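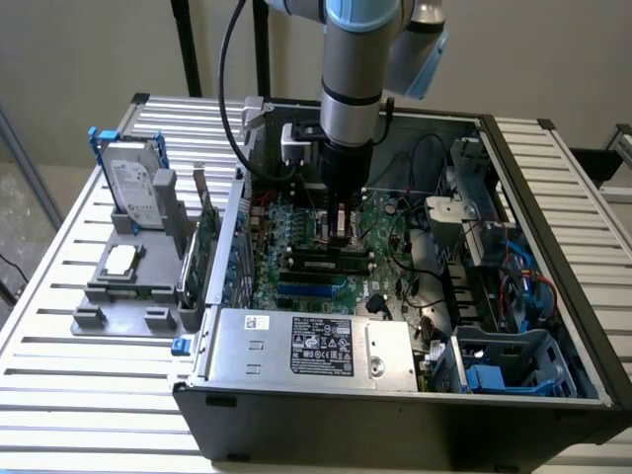 Lurnance teardown kit — worth the money for a small refurb shop?

Posted in: Small shop automation

jakl
We're a small refurb outfit, mostly ex-office desktops, and we're looking at the Lurnance kit for stripping and refitting towers. For anyone who hasn't seen it, you get the gripper, a parts fixture that bolts to a slotted table, and the software with its taught routines. You supply the arm. The quote from Segura is 3,000 for the kit and another 2,000 for two days of setup and training. Has anyone here run one for longer than a demo? I'm mainly interested in memory, drives and cards. I don't much care about processors.
— Jihad Akl

benchtop_tri
We've had one since January. It does the easy parts well. Drives in caddies are fine, memory is fine once you've taught the slot positions, and cards are fine if someone takes the screw out first. Cables are still a job for a person. Anything draped over the board needs tucking away before you start the routine.

Processors are the slow bit. You have to take the cooler off and lift the lever by hand, then the arm does the pick and place. I wouldn't buy it for that alone.

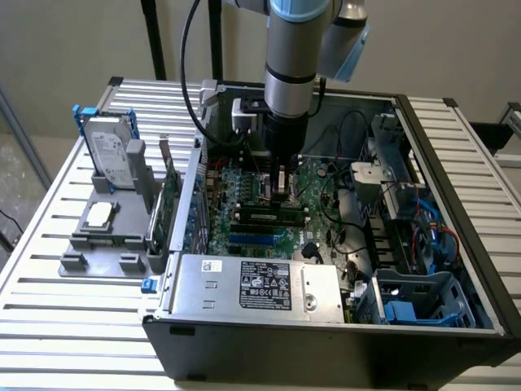
Gripper down at the board, with the CPU in the front pocket of the fixture and the hard drive in the rear slot.

oldstock
Is that the standard fixture or one you had made?

benchtop_tri
Standard. You can order different inserts but we haven't.

Irkedero_Sam
I'll be the one to disagree. We trialled the kit for a month at Irkedero and sent it back. Our intake is too mixed. Every new case model meant teaching the positions again, and by the time that was done one of the lads could have stripped the whole batch with a screwdriver. If all your machines come from one lease return it might pay. Ours don't.

jakl
How long did a new model take you to teach?

Irkedero_Sam
47 minutes on the best one. Usually a good deal longer, as the drive cages are never in the same place and you have to work out a path that clears them.

benchtop_tri
That's not far off what we had at first. It came down a lot after the March update, which lets you copy a routine and shift the whole board by its mounting holes. Were you on the old version?

Irkedero_Sam
Possibly. We sent ours back in February. I still don't think it would fix the problem of batches of six or eight machines, though.

tnieto
I do installs for Segura, so read this with that in mind. Sam is right about small mixed batches and I'd say the same to a customer. We usually tell people to look at it if they get up to 30 or more of one model at a time. Below that the teaching eats the saving.

One thing on the quote, Jihad. The setup price assumes the arm is already mounted and the table is level. If we have to move the arm when we get there, it's charged as extra. Ask for that in writing before you sign anything.
— Trinidad Nieto

oldstock
"Up to 30 or more" is a proper sales figure. Which is it?

tnieto
Fair. 30 or more. I changed the sentence halfway through typing it.

pcb_harold
Has anyone compared it with the Nilleo one? It's dearer but it comes with a camera that finds the board for you, and that would deal with most of what Sam is complaining about.

benchtop_tri
I saw the Nilleo at a supplier's open day. The finding part worked on a clean board. They didn't show it on one with a lot of wiring across it, and I did ask. I'd want to see that first.

pcb_harold
We put 1,242 machines through ours last year and I'd say it missed the board on a handful. Dust bothers it more than cables do. Blow them out first.

Irkedero_Sam
You could have led with the fact that you own one.

jakl
Thanks all. Most of our stock is two models from the same council contract, so the teaching time doesn't worry me as much as I thought it would. I'll ask Segura about the arm mounting and see if Nilleo will do a demo with our own towers, dust and all. Tri, do you have to change the finger pads often?

benchtop_tri
We've had one change since we started. They come in pairs and you can do it yourself with a hex key. Order a spare set with the kit though — we waited nearly three weeks for ours.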